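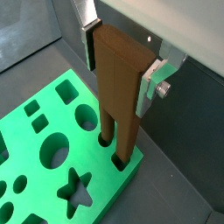

2019年11月20日

昨日の続き。Findtonの物件、居間の北壁。売り出し前に画鋲穴とビス穴を埋めて、部分塗りで済ませられるかどうかの試し。結論が先に欲しい人のために書くと、まだ済ませられていない。

経緯。売主さんは絵が好きな人だったらしく、壁のあちこちに穴がある。しかも位置を決めるのに何度か迷った形跡があり、本命の穴のまわりに不採用の穴が並んでいる。家具を入れる前にこれを消す、というのがうちの仕事。担当はNowakowski不動産で、先方の希望は「壁一面を塗り直すほどの予算はないが、塗り直したように見せたい」。大変正直な希望で好感が持てる。

現場でいきなりやって失敗すると、穴より目立つ補修跡という、いちばん恥ずかしいものを納品することになる。なので作業場で同じ石膏ボードに同じ塗装をして、わざわざ穴を開けて、わざわざ埋めている。

## 試験板の準備

- 石膏ボードの端材。先月の間仕切りの残り。角が欠けているのは試験には関係ないので見なかったことにする。
- 下塗り1回、上塗り2回。上塗りはZirnbyの水性つや消し、色番号373。売主さんの物置に残っていた缶のラベルが373だったので、同じものを新しく買った。
- ローラーは短毛と中毛の両方。元の壁がどちらで塗られたのか分からないため。売主さんに聞いたら「普通のやつ」とのこと。
- 穴は画鋲、細いビス、プラグを抜いた跡の各種。プラグ跡は現場と同じくらい乱暴に抜いた。これは得意な人が多かった。

缶に残っていたほうの古い373も使うつもりで開けたが、表面に膜が張っていて、膜の下からあまり思い出したくない匂いがした。閉めた。色見本としてはラベルだけが有用。

## パテ

Plirovの軽量パテと、棚にあった粉の石膏系パテを比べた。

**Plirov** は軽くて伸びがよく、画鋲穴なら指でなでるだけで終わる。説明書きには「一度で平滑」とある。画鋲穴についてはその通り。プラグ跡では乾いてから真ん中がへこみ、二度目を盛ることになった。説明書きの「一度」は、最後の一度のことを指しているのかもしれない。

**粉のほう** は練るのが面倒で、練り終わったころに固まり始める。ただし痩せが少ない。プラグ跡はこちらの勝ち。練る量はいつも多すぎて、余ったぶんが器の形の置物になる。今日も一つできた。

研磨は当て木に240番。指で直接紙を押さえると、穴のところだけ皿状に掘れる。分かっているのに急いでいるとやる。今日も一か所やった。左から二番目の列、下のほう。光を横から当てると立派なクレーターになっているので、見本として残しておく。誰がやったかは字で分かると思う。

乾燥は40分で研磨に進んだ板と、一晩置いた板がある。40分組は表面は硬いが、プラグ跡で紙に引っかかって中身が少し持っていかれた。画鋲穴なら問題なし。現場では昼食をはさめばよい。昼食を早く食べる人には雑巾がけを頼む。
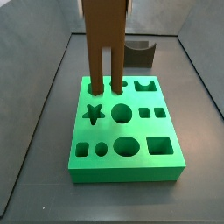 パテの上からいきなり仕上げ色を塗るからそこだけ沈むのだ、先にシーラーを点で置いておけば済む話だろう、と横から声が入った。昨日の板のことを言っている。その通りで、昨日はシーラーを省いた。省いた理由は、シーラーの缶を探すのが面倒だったから。ノートには「条件比較のため省略」と書いてあったので、ここで訂正しておく。

というわけで今日はシーラーありの板を追加した。

## 部分塗りの比較

補修した穴の上に373を塗り、まわりとの差を見る。見る位置は三つ。正面、窓側から斜め、しゃがんで下から。三つ目は必要かという意見があったが、内覧に来た人は子供連れのことがあるし、大人でも巾木を見るためにしゃがむ人がいる。そういう人に限って壁も見る。

1. **筆で点塗り、シーラーなし。** 正面から見ても分かる。つやが周囲と違い、湿布を貼ったように見える。穴のままのほうが、まだ暮らしの跡として説明がつく。
2. **筆で点塗り、シーラーあり。** 沈みは消えた。筆の跡は残る。斜めから見ると小さな四角が並んでいて、点字のようでもある。
3. **短毛ローラーで手のひら大。** 正面は合格。斜めは縁が見える。縁をぼかそうとして外へ外へと転がしていくうちに、手のひら大がお盆大になった。
4. **中毛ローラーで手のひら大、縁は空のローラーで流す。** 今日いちばんましなもの。元の板を中毛で塗ったほうに限る。短毛で塗った板にこれをやると、そこだけゆず肌になる。
5. **スポンジで叩く。** 動画で見たやり方。動画ではきれいだった。動画は正面からしか撮っていなかった。

つまり肝心なのは元の壁の肌で、現場の北壁がどちらなのかが分からないと先に進まない。これは昨日の時点で気づいてもよかった。次に現場へ行く人は、壁に懐中電灯をべったり寄せて肌を見て、試験板の短毛と中毛のどちらに近いか確かめてきてほしい。板は小さく切って持っていけるようにしてある。返してください。

## 色のこと

同じ373なのに、現場で撮った壁の色と新しい塗膜が合わない。写真で色を論じるのは無駄だと毎回言っているのに、毎回写真を並べて論じている。今回も論じた。

剥がした塗膜の小片が現場から届いているので、それと直接並べた。小片のほうがわずかに黄色い。日に焼けたのか、料理の油か、煙草か。売主さんは吸わないそうだが、その前の住人のことは壁しか知らない。洗剤で拭いた側は少し白に寄ったので、少なくとも一部は汚れだ。

ということは、順番としては先に壁を洗ってから補修すべきで、補修してから壁を洗うと、色を合わせた努力が洗剤と一緒に流れる。これは工程表では逆になっていた。工程表を作ったのは自分なので文句の行き先がない。直しておいた。

調色は、白い373に黄土をほんの少し。スポイトで足すと必ず一滴多い。多いと白を足し、白を足すと缶が足りなくなる。今日は混ぜたものが紙コップに残っている。蓋をして「373改」と書いた。捨てないこと。飲む人はいないと思うが、給湯室には置かないこと。

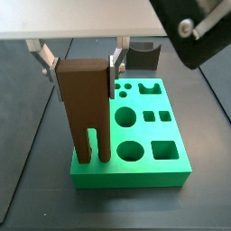 ## 照明を変えてもう一度見た

ステージングのときは居間に電球色のスタンドを置く予定なので、その光でも見た。作業場の天井灯ではきれいだった4番の板が、スタンドを壁際に置いたとたん、縁がはっきり出た。壁を下から舐める光は容赦がない。部屋を柔らかく見せるために置くスタンドが、補修跡だけは硬く見せてくれる。

対策の候補。

- スタンドを壁から離す。78センチ離したら縁は見えなくなった。ただしその位置だと、現場ではちょうど通り道になる。内覧のたびに誰かがコードをまたぐ居間は、あまり落ち着いて見えない。
- シェードを上まで覆う型に替える。倉庫に一つあるはず。緑の。緑が合うかどうかは家具担当に聞く。聞くと長くなるので、急ぎでないときに。
- その壁には光を当てない。安い。
- 補修が集中しているところに絵を掛ける。もっと安いが、売主さんの穴を消したあとに自分たちの穴を開けるという、説明しづらい工事になる。立てかける鏡なら穴は要らない。鏡は北壁には合うと思う。向かいの窓が映るし、窓の外は木なので。

絵や鏡で隠すことについては線を引いておきたい。画鋲穴の補修跡を見栄えのために隠すのは演出の範囲でいいと思うが、ひびや染みを隠すのは別の話で、そちらは見つけた時点でNowakowski不動産に連絡する。北壁の隅、天井に近いところに細い線があった件は、写真を送って返事待ち。塗装の割れだけに見えるが、こちらの目で決めることではない。返事が来るまでその周辺は触らない。埋めたくなる気持ちは分かるが触らない。

## 残り、メモ

- 壁を洗ってから小片をもう一度採る。採る場所はコンセントカバーの裏。前回は目立つところから採ってきた人がいて、穴が一つ増えた。
- 一面塗りにした場合の見積もりも作っておく。部分塗りで半日しゃがんだり斜めから見たりする手間を足すと、差は先方が思っているほど大きくない。隅から隅まで転がせば縁というものが存在しない。最初からそう言えばよかったのかもしれないが、最初は言えるだけの板がなかった。
- 一面で塗るなら北壁だけで足りるか。隣の壁と色が変わるのは入隅で切れるので、たぶん目立たない。調色した373改で入隅の両側を塗った板を作る。明日。
- 3月に別の物件でやった「窓のある壁」の板がどこかにあるはず。逆光なら大抵の補修は見えない、という結果だったと思う。見つけた人は棚の右へ。
- マスキングテープ、弱粘着のほうが切れた。強いほうで代用すると新しい塗膜ごと剥がれて、一から穴埋めの練習ができる。注文済み。
- 当て木が一つ行方不明。
- 中毛ローラーは使ったあと洗うこと。今朝、棒状に固まった373を発見した。毛の長さは測定不能。

板は窓際の棚に立てて乾かしている。裏に条件が書いてあるので、表を見て気に入ったものを選んでから裏を見てほしい。先に裏を見た人の意見は集計に入れない。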